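**Hard little white bumps under my eyes, can I get rid of them at home?**

Posted by Cathal Geraghty, Oct 7, 2025

Hello all, I hope this is the right section. Since May I've had a scattering of tiny white bumps just under both eyes and one on the eyelid itself. They don't hurt or itch, they just sit there like grains of sand under the skin. My sister says they are milk spots, the sort babies get, and that I should pop them with a needle, which I'm really not keen on so near the eye! I changed to a thicker night cream in the spring (Coltik, the one in the tub) and I do wonder whether that has anything to do with it. Has anyone had these, and did they go by themselves? I should say I'm not a young man and my skin has always been on the dry side.

**Kamlesh Bhatt**

Hello Cathal, they do sound very like milia, and your sister is quite right that babies get them too. They are little cysts filled with keratin, the same stuff your nails and hair are made of, trapped just under the surface. They're harmless and they aren't spots in the ordinary sense, so squeezing does next to nothing except leave you red and sore (I speak from experience, I had a lovely bruise for my cousin's wedding). Please leave the needle in the sewing box, especially for the one on the lid.

In babies they clear within weeks, but in grown-ups they can hang about for months and sometimes longer. Mine took the best part of a winter. I washed with a mild cleanser and lukewarm water, patted dry, and kept anything greasy well away from my eyes.

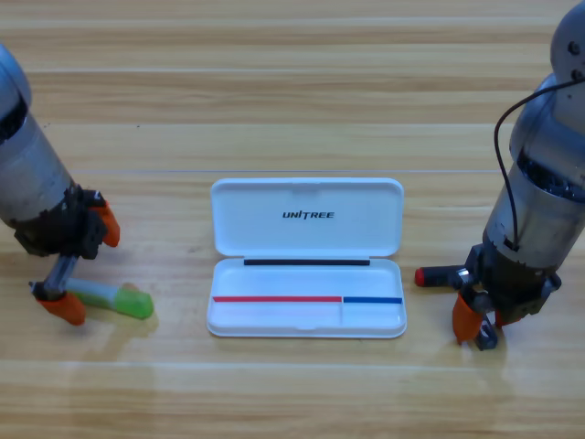
As for the cream, heavy ones do get the blame quite often, and I'd stop it for a while and try something lighter, as you lose nothing by it. Do be careful with the exfoliating acids and retinol people recommend for milia, though. They may help on the cheeks, but most aren't meant for eyelids and they can sting dreadfully. If you're not certain what the bumps are, ask your pharmacist or GP to have a look, and certainly go if one grows, bleeds, gets sore or changes colour. There are other things that turn up round the eyes, yellowish flat patches for one, and those are worth having checked.

**Lalit Joshi**

had mine taken out at a skin clinic in Tatby, 6 of them, took no time at all. tiny nick and out they came. cost me 139 pounds so not cheap, GP said they don't normally do it as it's cosmetic. two came back

**Svatopluk Skála**

I agree with Kamlesh about leaving them be. Wear your sun cream as well, a light one. My wife swears by a warm flannel every evening but I couldn't tell you if it did anything, and hers were on the cheeks anyway. Good luck with it, Cathal, and do let us know how you get on.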